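3. Setting up the cork globe and sorting the pins

Updated 8/13/19

By now you should have the Grasach globe out of its wrapping and sitting on its metal stand. If it still wobbles, go back to section 2 and sort out the stand first. I skipped that on my first try and ended up redoing half my pins, so learn from me!

You'll need the globe, a box of map pins with separate compartments, a pencil, and your list of places. Mine ran to 37 towns (it was longer before I got strict about airports), and it took me a whole evening in November with a pot of tea.

1. Clear a flat table with decent light. I like a plain wooden one because a dropped pin shows up on it pretty well.

2. Open the pin box flat on the table and keep one color to a compartment. If your pins came mixed in a bag of 100, sort them now, before you start pinning.
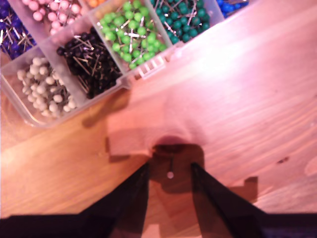

How many colors should I use?
Three or four is plenty for most people. I use one for places I've lived, one for places I've visited, and one for places I'm still dreaming about – anything more and I need a key taped to the stand.

3. Write your color key down on a card before you touch the globe. Pick colors you can tell apart in the evening. Dark blue and dark teal look like the same thing to me once the sun goes down.

4. Take out one pin at a time and close the lid in between if you have kids or a cat. Hold it by the round head, and lay it flat on the table while you look up the next town.

CAUTION: The points are sharp. Never hold spare pins in your mouth, and count them back in if you're working over a rug.
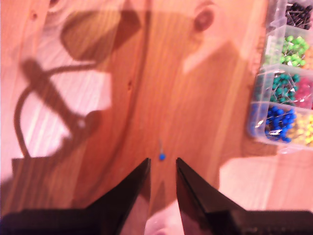 Fig. 2. A blue pin lying on the tabletop.

5. Find your spot and mark it very lightly in pencil. There are no town names on the cork, so I check the longitude and latitude lines against an ordinary atlas. My old Pfeiffer atlas is fine for this, coffee stains and all.

6. Push the pin straight in, toward the middle of the globe, with slow, even pressure. Stop while you can still get a fingernail under the head. Pushing it all the way down makes it a pain to move later.
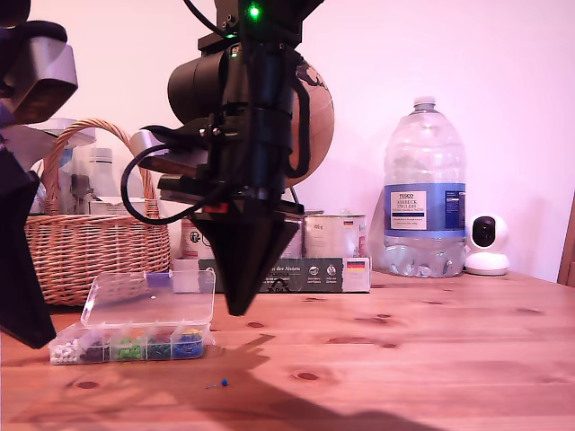 7. Support the far side of the globe with your other hand as you push, or the whole thing will swing around on its axis just as you've lined up Portugal. Ask me how I know.

8. Where places crowd together, put in the middle pin first and work outward. Lean the outer ones away from it a little so the heads don't bump. In the Flenitz area I had four towns fighting for one speck of cork, and in the end one pin had to stand for all of them.

NOTE: Pulled a pin out of the wrong spot? Rub the hole gently with a fingertip and the cork closes up a fair bit. It won't vanish, but you'd have to go looking for it.

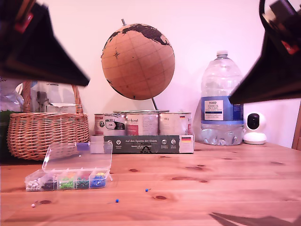
9. Turn the globe all the way around once and check every pin against your list. Push in any that feel loose.

10. Decide where it's going to live. Away from a radiator is best, and somewhere you can reach the back of it. If you want it higher up, try a sturdy base and give it a gentle nudge before you let go.

11. Put the leftover pins away with your color card in the same box. The Edon refills fit my compartments too, so I top up whichever color gets low.

For adding a string route between pins, go on to section 4.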